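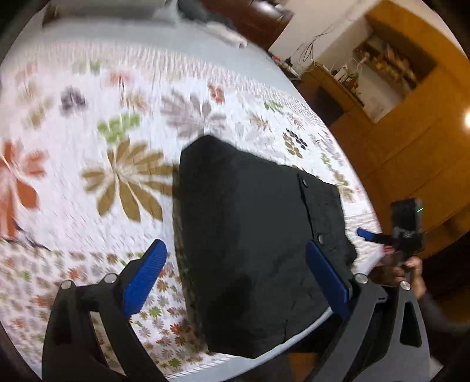
Mavromatis wrote on September 19, 2019:

> The rear brake on my Skivum 2 has gone soft again. I bled it last
> weekend with fresh fluid and had a firm pedal for one ride. By the
> second ride the pedal was going most of the way down before anything
> happened. No fluid on the caliper or the swingarm. Pads are over half
> thickness. Before I order a rebuild kit for the master cylinder, is
> there anything else I should rule out? The dealer in Driltby wants to
> replace the whole rear system, hose included.

Don't order the kit yet. A worn master cylinder is possible, but the symptoms fit trapped air at least as well, and checking for that costs nothing.

On this model the rear caliper sits under the swingarm with the bleed nipple facing down and back. With the caliper mounted, the nipple is not the highest point in the fluid path. Air collects at the banjo end and stays there during a normal bleed. The pedal feels firm at first if the bubble is small and spread out. It gathers later and the travel comes back.

Procedure I use:

1. Remove the two caliper bolts and lift the caliper clear of the disc. Leave the hose connected.
2. Put a flat spacer between the pads. It should be close to the disc thickness, 4 mm on mine. Do not press the pedal with nothing between the pads.
3. Hold the caliper above the swingarm with the nipple at the top. Tap the body with a plastic handle.
4. Bleed as usual, keeping the reservoir above the lower line.
5. Refit the caliper, torque the bolts to 26 Nm, and pump the pedal until the pads meet the disc.

Check the pedal free play before you ride. The pushrod locknut has a habit of backing off, and if the rod is adjusted too long the piston never uncovers the return port. That gives a dragging brake instead of a soft one, but people tend to turn the rod out to cure a low pedal and end up with both faults.

To test the master cylinder, hold steady pressure on the pedal for a few minutes with the engine off. If it sinks slowly and no fluid shows anywhere outside, the primary seal is leaking past and you do need the kit. If it stays put but feels springy, you still have air, or the hose is swelling. Original rubber hoses on these are 8 years old by now, so I would look at yours for cracks near the banjo whatever the test says.

The Flekeo braided line fits without changes to the routing. Use new sealing washers on both sides of each banjo. The old ones will weep if reused.

Which fluid did you put in? The reservoir cap calls for DOT 4. Some of the early owner's manuals have a different grade printed in the service table, and I have not seen a correction sheet for it.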